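Ellby Building, Second Floor: Room Gallery

The second floor of the Ellby Building was returned to general office use in March, following the renewal of its flooring and lighting. The rooms are now furnished and open to departments considering a move. Captions were prepared by Yareli Contreras of the Premises Office.

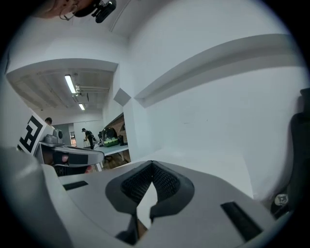

White wall and ceiling, with the long ledge – fluorescent tubes in the recessed ceiling of the room beyond.
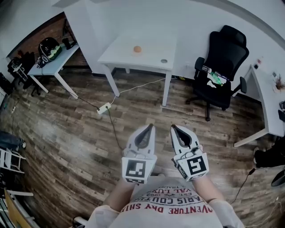 White table against the back wall, wood-grain laminate floor, and a black office chair with a mesh backrest and headrest.

Rooms on this floor are allocated by the Premises Office for periods of up to 8 weeks. Departments wishing to remain longer should apply in writing to Michalis Politis, stating the number of staff and any storage required. Desks, tables and chairs are recorded on the floor inventory and should stay in the room to which they were issued.

The flooring was supplied by Guretti and laid over 479 square meters, including the corridor. It may be swept or cleaned with a damp cloth. Wax and abrasive pads must not be used. Replacement lighting tubes are held at the Rimer Street store – requests are normally met within 2 working days.

Floor plans and a list of available furniture may be obtained from the front desk. Galleries for the first floor and the Margaritis Annex are in preparation.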